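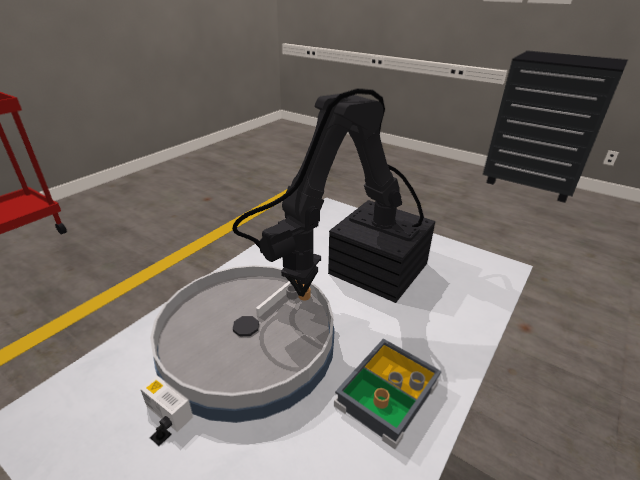

Page last changed: Wed 18 September

Call for participants: Did you find a brother or sister as an adult?

Osel is a magazine of true stories, told by the persons who lived them. For our next series we are looking for women and men who learned, after they were already grown up, that they have a brother or a sister they did not know. We would like to hear how you got to know each other, and how it is between you now.

It does not matter how you found out. Maybe it was a DNA test, a letter in a drawer, a phone call from a stranger, or an aunt who said too much at a wedding. It also does not matter if the story has a happy ending. Last year we printed the story of Maureen Whiteley, who met her younger brother when she was already a grandmother. They meet for lunch one time in the month and they still disagree about almost everything. Many readers wrote to us after that, and several of the letters started with the words "the same happened to me." From these letters came the idea for a series.

Who can take part

You are 18 or older. You learned about your brother or sister as an adult, and you have had contact at least once, in person, by phone or in writing. Half brothers and half sisters are included, and also those who were adopted into another family. You can live in any country, but the interview must be possible in English, Thai or Welsh. If your English is not perfect, please do not worry. Mine is also not, and we will take the time that is needed.

We can unfortunately not accept stories in which a court case is still open, or in which the brother or sister is under 18. We also cannot help you to search for a person. For this you should contact a tracing service in your own country.

What we ask from you

First there is a phone call of up to 30 minutes, in which we get to know each other and you can ask everything you want. After this call you are free to say no, and so are we. If we both want to continue, there will be one long interview, at your home or by video. You can bring a friend or a family member. Chelsea Pearce does the interviews in English and Cledwyn Parry the ones in Welsh. I do the Thai ones myself.
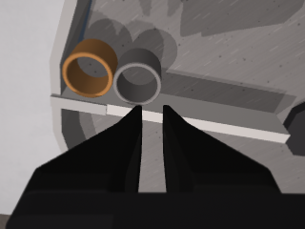 Orange and gray tubes in a tray. Computer rendering.

We write the story in the first person, in your words. You receive the full text before it is printed, and you have 7 days to correct facts or to take out a sentence you are not comfortable with. If you need longer, tell us before the time is over. We will also ask if your brother or sister agrees to be in the story. If they do not agree, we change their name and all details by which a neighbor or a colleague could recognize them. Your own name can be changed too.

Old family photos are welcome, but they are not a condition. Please send copies only and keep the originals at home.

Payment

Every participant whose story is printed receives $1,235. When two siblings tell the story together, each of them receives this amount. Travel costs, if there are any, are paid separately against the receipts. There is no payment for the first phone call.

How to apply

Write to us in your own words, not more than one page, and answer these 3 questions:

How did you learn about your brother or sister?
What happened at the first contact?
Does your family know that you are writing to us?

Please add your phone number and the hours when we can reach you. Use the contact form on this website and choose "Siblings series" in the subject field. You may also send a voice message with the same form, if speaking is easier for you than writing. We read and listen to everything, but it can take a while until you get an answer.

The last day to apply is 30 September. What you send is seen only by the series team. If your story is not chosen, we delete your message when the series is finished, or sooner if you ask for it.

For questions about payment or about your data, please ask for Callum Sowerby. For all other questions you can ask for me.

Tassanee Kaewkla
Series editor, Osel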